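박명(薄明)

박명은 해가 지평선 아래에 있는데도 하늘이 아직 환한 때를 말합니다. 해 뜨기 전에도 있고 해 진 뒤에도 있어요. 우리말로는 새벽녘, 땅거미, 어스름 같은 예쁜 말이 많은데 저는 그중에서 '어스름'을 제일 좋아합니다. 이 항목은 제가 예전부터 꼭 한번 써 보고 싶었던 거라 말이 좀 길어질 것 같네요!

원리부터 말하자면, 해가 넘어가도 높은 곳의 공기에는 아직 햇빛이 닿습니다. 그 빛이 공기 분자에 부딪혀 사방으로 흩어지면서 땅까지 내려오는 거죠. 그래서 대기가 거의 없는 달에서는 지구 같은 박명을 볼 수가 없어요. 해가 지면 그냥 밤입니다(조금 무섭죠).

박명은 해가 지평선 아래로 얼마나 내려갔는지에 따라 세 가지로 나눕니다. 해의 중심이 여섯 도 아래로 내려갈 때까지가 시민박명이고, 맑은 날이면 바깥에서 등불 없이도 웬만한 일을 할 수 있어요. 그다음 열두 도까지가 항해박명인데, 수평선과 밝은 별이 같이 보여서 옛날 뱃사람들이 육분의로 별의 높이를 재던 때입니다. 열여덟 도까지는 천문박명이라고 부르고, 이게 끝나야 비로소 희미한 별까지 제대로 보입니다. 처음 배울 때 저는 항해박명과 천문박명의 순서를 자꾸 바꿔 외웠어요. 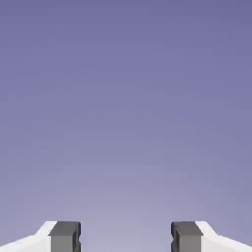

길이는 위도와 계절에 따라 꽤 달라집니다. 적도 근처에서는 해가 지평선과 거의 직각으로 떨어지니까 금방 어두워지고, 위도가 높아질수록 비스듬히 내려가서 어스름이 길어져요. 위도 60도쯤 되는 곳은 하지 무렵이면 밤새 시민박명이 이어집니다. 흔히 백야라고 부르는 밤이 이런 밤인데, 엄밀하게는 해가 아예 지지 않는 경우만 백야로 치는 사람도 있습니다. 저는 Mullusbridge에서 겨울을 난 적이 있는데, 1월에는 오후에 차 한 잔 마시고 나면 벌써 창밖이 어둑어둑하더라고요.

색 이야기도 빼놓을 수 없죠. 해가 진 뒤 머리 위 하늘이 유난히 파랗게 보이는 데에는 오존도 한몫합니다. 낮의 파란색은 주로 레일리 산란으로 설명하지만, 박명 때는 빛이 오존층을 길게 비껴 지나오면서 주황빛 쪽이 흡수돼요. 사진 찍는 분들이 말하는 '블루아워'가 바로 이 무렵입니다. 블루아워에는 정해진 각도가 없어서 책마다 범위가 조금씩 달라요.

해의 반대편 하늘을 보는 재미도 있습니다. 낮게 깔린 푸르스름한 띠가 지구 그림자이고, 그 위의 분홍빛 띠는 '비너스의 띠'라고 합니다. 다들 노을 쪽만 보느라 놓치기 쉬운데, 제게 이걸 처음 알려 준 사람은 Leonora Lumbao였어요. 그날은 노을을 등지고 한참을 서 있었습니다.

생활 속에서도 박명은 은근히 쓸모가 많습니다. 항공 쪽에서는 밤과 낮을 가를 때 시민박명을 기준으로 삼는 나라가 있고, 이슬람의 새벽 예배와 밤 예배 시각도 박명과 이어져 있어요. 박쥐나 토끼처럼 어스름에 주로 움직이는 동물은 박명박모성 동물이라고 하는데, 발음하기가 참 어렵습니다.

같이 읽으면 좋은 항목: 노을, 백야, 레일리 산란, 육분의

마지막 고침: 2021-12-09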